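Marnent opens its robot teaching bench to the public, and you can have a go with the cables

FOR IMMEDIATE RELEASE
Prostham, 20 March 2026

I've been wanting to write this one for ages. Marnent is opening its teaching bench in Prostham to anyone who fancies showing a robot how to do something, and the first job on the list is the one that lives in every drawer and under every desk in the country: the great heap of leads, chargers and extension blocks.

The kit is called Fontana. It's a two-armed bench robot and the software that goes with it, and you don't write a line of code to use it. You show it. Either you take hold of an arm and move it through the job with your own hands, or you sit at the controls a little way off and drive both arms from there while Fontana records what you did. Do that enough times, with enough different muddles, and it has something to learn from.

Bookings open today. A turn lasts 15 minutes, it's free, and the only thing we ask is that you're old enough to sign your own form (there is a form, sorry, it's a single page and I've cut it down twice already).

What you'll be doing

The cable job sounds dull until you try it. You get a worktop with power strips on it, leads in loops, plugs pointing every which way, and you have to get a gripper to a particular lead without dragging everything else along. With your own fingers you'd do it while talking on the phone. With the controls you suddenly notice how many small decisions go into it: which loop is on top, which end to pull, whether to hold the strip down with the other arm while you do it.

We've split the lesson in two. You start by hand guiding, which most people take to straight away, as the arm goes limp and follows you. It's lovely for getting a feel for reach and for how far the wrist will turn. Then you move over to remote control and find out how much you were relying on being able to lean in and look. There's a view from the wrist to help you, and a wider one of the whole bench, and people get quite fierce about which they prefer. I'm a wrist person myself. My colleagues all seem to be bench people and they're wrong.

You choose the job from a short list on the wall. Pick up a lead by the plug end and set it down clear of the pile. Lift a loop off another loop. Steady a power strip with one arm and reach for a lead with the other (this is the hard one, and the one everybody asks for). If you finish early you can make the next person's muddle for them, and I have to say the standard of mischief has been very high.
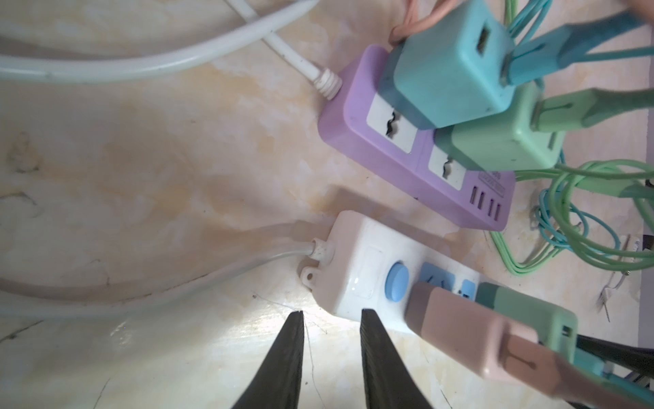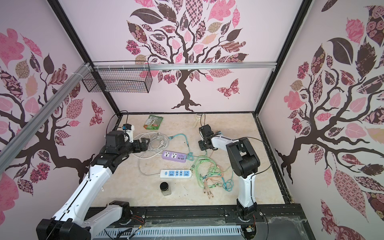

Words by Roxana Preda
Press and visits, Marnent, Prostham

Now, a bit about why we're bothering. Soft, bendy, tangly things are hard work for robots. A box is a box: it stays the shape it was when you looked at it. A thin cable in loose loops has a different shape every time anything brushes past, and a coil of pale cable on a pale marble-patterned surface isn't the easiest thing to pick out either, even for me with my glasses on. You can try to write rules for that and people have, with great patience. We'd sooner have lots of people showing it lots of ways.

And it really does need to be lots of people. Left to ourselves, we all teach it the same tidy little habits. I always come at a plug from the left, I'd never noticed it until I saw my own recordings played back one after another. Someone who's never seen the bench before will try things I wouldn't dream of, and quite a few of those turn out rather good. One visitor at our trial run nudged a loop aside with the back of the gripper before picking anything up. No one on the team had done that! We all do it now.

How the trial run went

We tried the whole thing out last September at our smaller site in Heturville, over three open evenings. Visitors recorded 232 demonstrations, all on the cable job, and 64 of those used both arms together. I was thrilled with that second number, because using two arms from the controls is a bit like patting your head and rubbing your tummy, and we'd told people they could skip it.

Plenty went wrong, and I'd like that on the record as well. Leads got dropped. Strips got shoved about. A good many recordings end with the pile in a worse state than it started, and the software team kept those and labelled them, as a lesson in what not to do is still a lesson. What we binned were the ones where the visitor had stopped to chat and the arms simply hung there for minutes on end (mostly my fault, I do talk).

The evenings also showed us what to change. The old controls were too stiff for smaller hands, so those have been swapped. The spoken instructions went on far too long, and visitors wanted to get stuck in, so now you get a short demonstration from one of us and then it's your turn. We've also put the stop button where you can thump it without looking. Please do thump it if you're worried. Nothing is harmed, the arms just stay where they are until we set them going again.

What happens to your recording

A recording is made up of the arm movements, the gripper opening and closing, and the camera views of the bench. The cameras point at the work, we don't film your face, and we don't record sound. Your name stays on the form and doesn't go in with the movements. If you change your mind afterwards, ring us with the number on your slip and we'll take your recording out, no questions.

The recordings are used to train Fontana, first on cables and later on other household fiddles. I've been lobbying for necklaces. There's a rival camp that wants fairy lights, and they have a point, but I got my request in first.

I should say plainly what Fontana can't do yet. It won't come round and sort out the back of your telly. It works on its own bench, with the things we've shown it, and it is slow, slower than you'd be by some distance. It also gets muddled when leads of the same colour cross several times, and so do the people teaching it. We're not selling a home version and I've no date to give you for one, so please don't ask me in front of my boss.

Coming along

You don't need any experience. You don't need to be good with computers or games either, though the gamers do tend to be a bit smug for the first minute or so until the wrist turns the wrong way. If you knit, crochet, fish, rig a stage or wire things up for a living, I would especially love to see you, as you already know more about persuading a line to go where you want it than most of us here.

The bench can be worked sitting or standing and the controls slide down to suit a wheelchair. Hand guiding means standing close in for a bit, so if that doesn't suit, you can do your whole turn by remote control. Leave bangles and long scarves on the pegs by the door. Tie long hair back. Tea is on us.

Groups are welcome too, and teachers can book a run of turns one after another. Pupils under age can watch and can choose the muddle, with a teacher doing the driving (the shouting of advice is half the fun, I promise).

If you've got a horrible tangle of your own at home, you may bring it in, as long as it's unplugged, clean and you don't mind having it back in a different sort of tangle. We'll check it over before it goes on the bench.

To book, call in at the Marnent front desk in Prostham or ring and ask for visits. Turns are given out in the order people ask for them. If you can't make yours, let us know and we'll pass it on to the next person on the list.

NOTES FOR EDITORS

Marnent builds bench robots and teaching software, with its main workshop in Prostham and a second site in Heturville.

Fontana is Marnent's two-armed teaching bench. It can be taught by hand guiding or by remote control.

Reporters are welcome to take a turn at the controls, and it makes much better copy than talking to me. Please arrange it beforehand so that there's someone free to run the bench with you. Interviews with the software team can be set up through the same desk.

Contact: Roxana Preda, press and visits, Marnent, Prostham

ENDS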